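Otstead Household Papers
Progress report to the fund, period 2
Prepared by Austra Eglītis, project lead

Where we are

At the close of the period the catalogue holds 724 entries. The target for the whole grant is 2000, so we are behind where the original timetable put us. Most of the shortfall comes from the first part of the period, when the scanner was away for repair and we could only list items by hand. Entries made that way still need their scans attached and I have not counted them.

Lending households continue to come forward. We stopped advertising in the library once the waiting list got longer than we could deal with, and we have not needed to start again. People mostly hear of the project from a neighbour who has already had their papers done.

The grant agreement asks for comment on four areas: cataloguing, storage and materials, public access, and spending. I have taken them in that order and added a section on items in other languages, as your officer asked for one after the last report.

Cataloguing

The catalogue moved to Corer early in the period. The old spreadsheet had grown past the point where two people could work in it without undoing each other's changes. The move took longer than planned. Dates were the main trouble. We had been writing them however they appeared on the item, so a rent book might say "Michaelmas" and a postcard only the day of the week, and Corer wants a year or a range. We now enter a range in the date field and keep the original wording in the notes. All the earlier entries have been gone through and put right.

Subject headings are also settled. The first list was far too fine. We had separate headings for coal bills, gas bills and electricity bills, and people searching for household costs had to try each one. They now sit under one heading with the fuel given in the description. Letters are still divided by whether they were sent or received, and drafts count as sent.

The largest single group added was the Quarry Lane papers: rent books, seed lists, insurance letters and a long run of Christmas cards kept by one family over three generations. The cards are described as a batch, with single entries only for those that carry a message of more than a line. I would like to keep to that rule for other collections of cards. Doing them one at a time would use up the rest of the grant.

A smaller loan deserves a mention. The former ironmonger's on Bridge Street has a set of order books in good condition, with customers' names and addresses throughout. They tell us who was repairing what in the town, and several people in the rent books turn up again as customers. The owner has agreed to a second loan so that the remaining volumes can be scanned.

Training days for helpers were held as planned. The handling session works well and will stay the same. The session on writing descriptions needs changing. Helpers came away able to fill in the form but unsure how much to write, and the entries they made were very uneven: some ran to a page for a single receipt. I have written a one-sheet guide with sample entries, and the most recent batch is a good deal more even.

Storage and materials

Boxes and folders come from Mockus. The first delivery was short of the larger folders and the balance did not arrive until December. Items too big for the small folders were interleaved and kept flat in the map drawers until then. Nothing was folded to fit.

We return most items to the lending household, so the long-term store is small. Each household gets its papers back in the boxes we used, with a printed list of the contents on the inside of the lid. Several families had been keeping papers in lofts and under beds, and we have given them a short note on damp, heat and sunlight. The note also asks people to take out rubber bands and metal pins where these come away easily, and to leave anything stuck for us to look at.

The store room reading for humidity was high for part of the autumn. A gutter above the north window was blocked. The council cleared it and the reading has stayed within range. The shelves along that wall were emptied as a precaution and have been put back in use.

We have had one loss to report. A scrapbook lent by a household on Station Road had old glue that failed when the volume was opened, and a number of cuttings came away from the pages. All the cuttings are safe and their places were recorded from the marks left behind. The owner was told the same day and was content for us to keep them in a folder with the volume. Scrapbooks are now photographed before any page is turned fully flat.

Public access

The online catalogue can be searched by street, which is what nearly everyone wants to do first. Searching by surname is switched off for entries where living people are named, as set out in the privacy plan you approved. Two households have asked for their papers to be closed for a number of years. Both requests were accepted and the entries show only that a collection exists.

The small display in the library foyer changed three times. The display of school reports drew the most comment, much of it from people looking for their own teachers' handwriting. We used copies throughout and the originals stayed in store.

Two primary classes came in for a session on household budgets, using copies of the Quarry Lane rent books. The children worked out what was left after rent and fuel, and several wanted to know what a firelighter was. The teachers have asked for the session again and would like a version for older pupils. That could be done within the existing hours if it runs in the quiet weeks before the end of term.

The talk at the Jerker hall was well attended. It was meant to be on reading old handwriting, but questions took up most of the evening and nearly all of them were on what to keep and what to throw away. I now think this is the subject people most want help with, and I would like to put on a practical evening in place of the second handwriting talk. It would cost no more.

Spending

Spending is within budget. The underspend stands at £1000 and comes from two lines: travel, where most lending households turned out to be within walking distance, and scanner hire, which was not charged while the machine was being repaired. We ask for permission to move the whole sum to translation.

Printing has cost slightly more than planned. The price of card for the box lists went up, and we also printed more copies of the storage note than expected. The difference has been met from the stationery line. No other lines have changed.

Hours worked by paid staff match the plan. Helpers' hours are recorded on the sheet sent separately.

Items in other languages

The original bid assumed that nearly everything would be in English. In practice a fair share of what people bring is in something else. We have letters in Polish, Latvian and Italian, a hymn book in Welsh, and newspapers in Chinese. I can deal with the Latvian material myself. For the rest we have relied on the lending families, who are generous with their time but do not always read the older handwriting or want to read out private letters.

Our practice up to now has been to give such items a bare entry with the language, the type of item and a date if one can be made out. That keeps them from being lost, but it means they cannot be found by subject. A reader searching for work, housing or food gets only the English material, and the catalogue gives a lopsided view of the town as a result.

With the money moved as requested above, we would pay for a summary of each item in two or three sentences, with full translation kept for a few letters chosen together with the families. Newspapers would have only their headlines and main subjects listed. A full page of close print is a long job, and in most cases the issue will be held in a larger library somewhere.
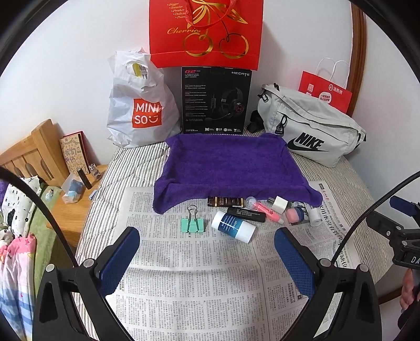
Plans for the next period

Attach scans to the hand-listed entries and bring them into the count.

Finish the ironmonger's order books and return them to Bridge Street.

Agree rates with translators once we have your answer on the underspend. A reply before the next loan round opens would help us, as families with papers in other languages are waiting to hear if we can take them.

Hold the practical evening on keeping and throwing away, if you are content with the change.

Revise the timetable for reaching 2000 entries and send it to you with the next claim.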